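Wheelchair loans: the new store at Urnby, and a few things to check before you push

The wheelchair loan store has moved. From November it runs out of the ground floor at Urnby, in the old records room next to the Hosdale entrance, and the cupboard on Jacobs corridor is now closed. Please don't leave chairs outside it. Two were left there last week and one of them blocked the fire door for most of an afternoon.

The store holds 60 chairs. All of them fold, and all have been given a new number on a white tag, starting at 546. The old yellow tags no longer mean anything, so if you come across a chair that still has one, bring it to Urnby and it will be checked and renumbered. There are 27 old tags still unaccounted for. Some of those chairs will be in people's hallways at home, and that is fine, but we would like to know which ones.

Opening hours are the same as before, with one change. On Friday the desk closes at 3pm so that returns can be cleaned and put away. If you need a chair for the weekend, collect it before then. Staff on the wards can still take one out of hours by signing the book at the Flarkitell desk, which keeps the spare key.

Most of the calls we get are about chairs that someone says are broken, and a good many turn out to be chairs that haven't been opened fully. A half-open chair will roll, after a fashion, but it pulls to one side and the seat sags in the middle. Press down on the two seat rails with flat hands until the seat is tight. Keep your fingers on top of the rails and away from the sides, where they can be trapped. Never open a chair by yanking the armrests apart.

After that, go round to the back and look at the following.

The push handles. Take hold of both and try to twist the grips. They should not turn or slide. A loose grip can come off in your hand on a slope, so a chair with one goes back to the store, even if the other side is sound.

The backrest. Run a hand down the fabric where it meets the uprights and feel for torn stitching. The pocket on the back is meant for light things such as notes, a magazine or a pair of gloves. Shopping belongs on somebody's arm. A heavy bag at the back can tip the chair when the person in it stands up.

Straps. Look underneath for anything hanging low enough to reach the floor or get into the spokes. Tuck it up or fasten it.

The wheels. Spin each one if you can, and press the tyre with your thumb. Give the handrims a wipe while you are there, as they pick up whatever is on the floor.

Brakes and footrests come last. Put both brakes on and give the chair a firm push. If it moves, it isn't safe for transfers. Footrests should be swung out of the way before anyone sits down and swung back once they are settled. When you park beside a bed, leave enough room to do this without catching the bed leg.

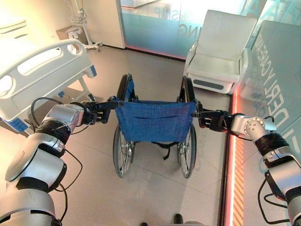
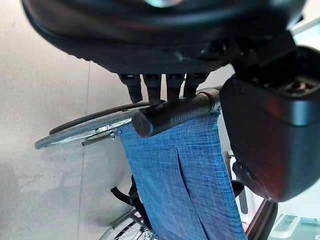
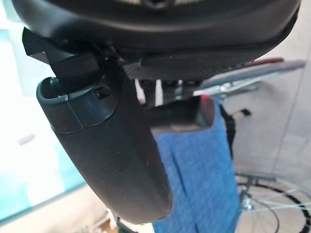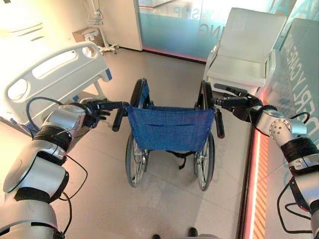
When you bring a chair back, fold it by lifting the seat fabric at the front and back edges together. Empty the pocket first. The lost property box at Urnby currently has four pairs of reading glasses, a door key on a green ribbon and a library book, all of which came out of returned chairs.

Chairs for use at home are lent for six weeks. You can extend that once by telephone, and after that we ask you to bring the chair in so that the tyres and brakes can be looked at. There is no charge. Donations are welcome and the collection tin stays on the desk – the last 1,000 pounds went on replacement grips, tyres and two pairs of footrests.

Cushions are a separate matter. They are not kept with the chairs and have to be asked for at the same time, as the cleaning arrangements are different. Tell the desk the width of the seat, which is written on the back of the new tag.

The Jacobs telephone extension will go on being diverted to Urnby until the new directory is printed.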